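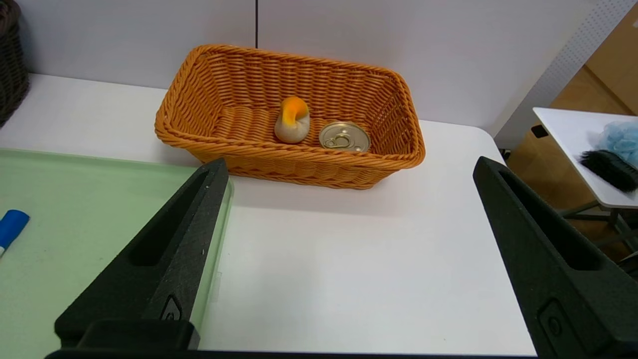
Vornis with the fingers open in front of the orange basket.

Vornis tidying arms, reviewed after eight weeks
November 2, 2018

I bought the Vornis set in September from the Vellilow online store, for 1265 dollars plus 44 for shipping. I wanted to know one thing: can a machine put small things away at home while I do something else? My short answer is "sometimes, if the table is prepared for it". The longer answer is below, and I ask you to excuse my English, which I learned as an adult.

Setting up took me a full evening. The manual has 220 pages and the useful part is near the end, in the chapter about teaching. You move the arms through the job, they save it, and then they try to repeat it. The software is called Femomero and it is calm and grey and not difficult. I only dislike that it forgets the finger opening each time you restart it, so you must set it again.

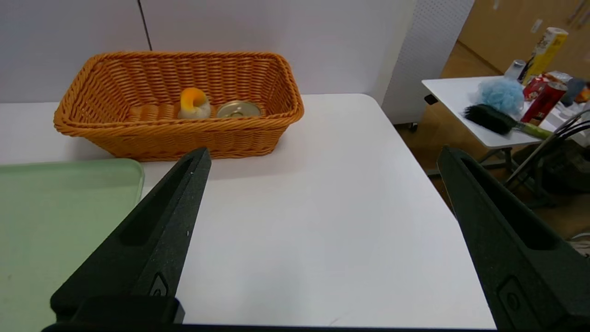
For my test I chose a chore that my family does badly, which is putting small things from the table in the basket where they belong. I believed that a basket would be the easy part. It is not so easy for these fingers. A basket has a thick rim, and if the arm comes in too low it pushes on the rim and moves the whole basket. The toy with the orange and yellow top stands close beside the round can, and when I asked for only the can, the arm often took hold of the toy too. The sides of mine are slanted, so there is more room at the top than on the floor of it, and I had to teach the arm to come down more in the middle. After this correction it worked much better. The lid with the ring-pull gave me no trouble, although I do not let the arm open any can.

Soft things are better than I expected. The toy gives way a little and the fingers hold it well. Hard round things are slower, and I would not trust the arms with a drinking glass or with my good cups.

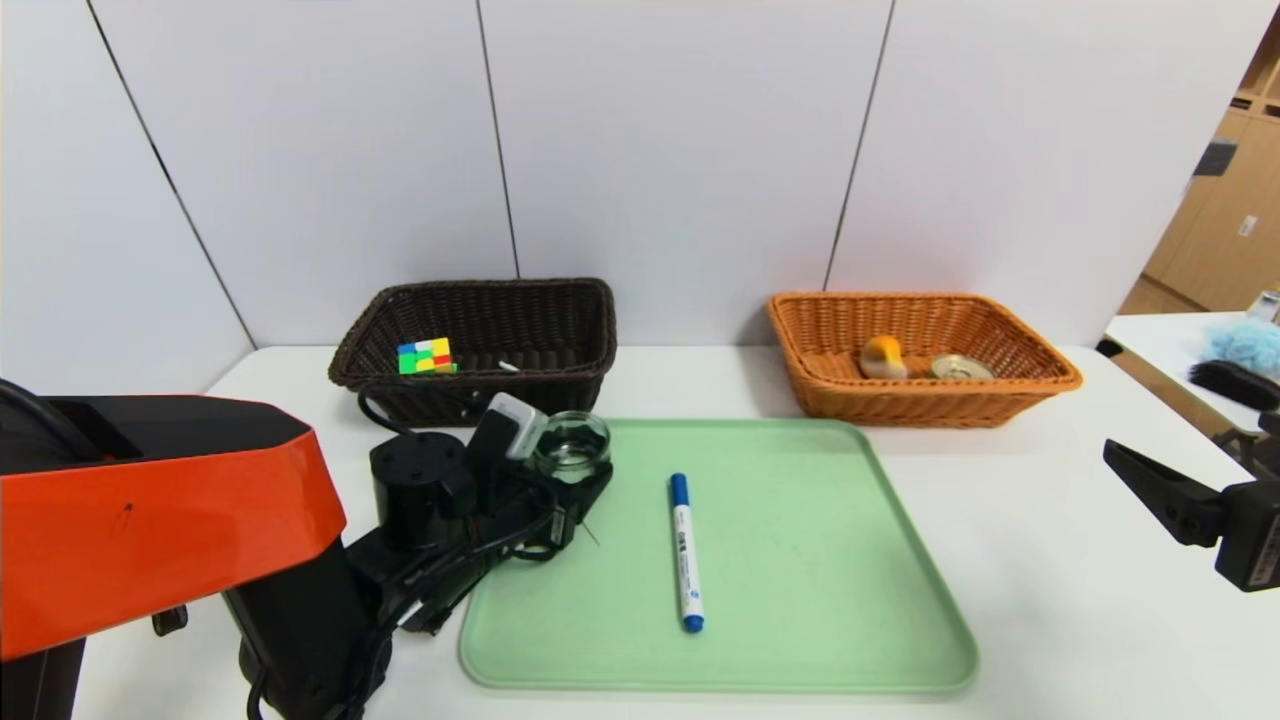 Baskets at the back, green tray in front with the marker and the little jar.

Using both arms together is the most impressive part, and also the part that failed the most. When they work on different sides of the table there is no problem. When both want the same tray, one waits, then the other waits, and I have to press stop and begin again. My neighbour has the older Vogler model with a single arm, and for simple sorting his is faster than mine.

Pens are their own subject. A marker is thick and the fingers close on it without much thinking. A slim pen rolls when it is touched on the side, and then the arm closes on nothing and carries this nothing very carefully to the basket.

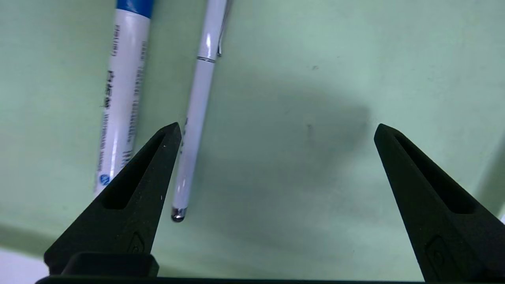 What helped me was to slow the last part of the movement to the lowest speed and to put the pens down in the same direction every time. Of course, a person who lays out her pens so nicely could also put them away. My daughter said this to me on the first day.

Would I buy it again? For the house, no. It does not save me time yet. For a small workshop where the same parts come to the same place all day, I think it could already be worth the money, and I would use it there for light sorting. I also want to praise the fingers, which have a rough surface and long slots and show no wear so far, and the service, which answered both my letters quickly.

Good: strong fingers, quiet, teaching by hand is easy to learn.
Less good: the price, the lost settings, the two arms waiting for each other.

I will keep it through the winter and try it with folded socks.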